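Planning and Budgeting for a Simulated Tabletop Cell: Frequently Asked Questions

What does the Zivach planning package cover?

Two arms, two grippers, one table and one shelf unit, all modeled in simulation. It is meant for teams that need a purchase plan before any hardware is ordered. The standard object set includes trophies, puzzle cubes, a calculator and potted plants.
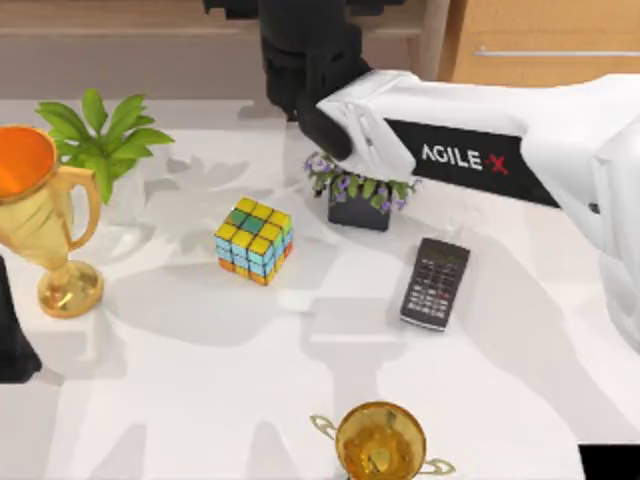

Simulated cell: arm over the table with trophies, cube, calculator and plants.

Do I need to buy arms first?

No. The license runs without hardware. Most buyers budget for simulation in one quarter and arms in the next – the two line items can be approved separately.

How many seats should I plan for?

A single license covers 2 seats. Extra seats are added through Drunditz, our reseller, and are billed per month.

How much compute time is included?

The base plan includes 800 render hours. A typical reach study uses 183 of these, and a study with shelf placement uses 322.
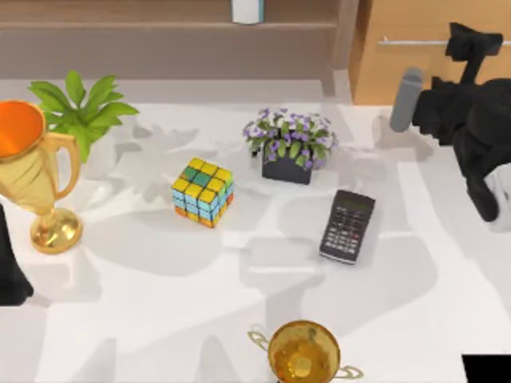 Unused hours carry over for one renewal period. They cannot be moved between accounts.

Can I load my own objects?

Yes. Meshes are checked by the Kaewkla importer before use. Thin handles and open cups often need a separate collision shape, so allow engineering time for them.

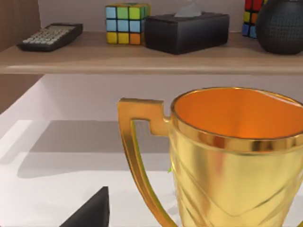

The importer itself is free, but collision cleanup by our staff is quoted per object.

Is support included?

Email support is included. On-site planning is sold under the Flenoneck service plan and should be booked before August if it has to fall in the current budget year.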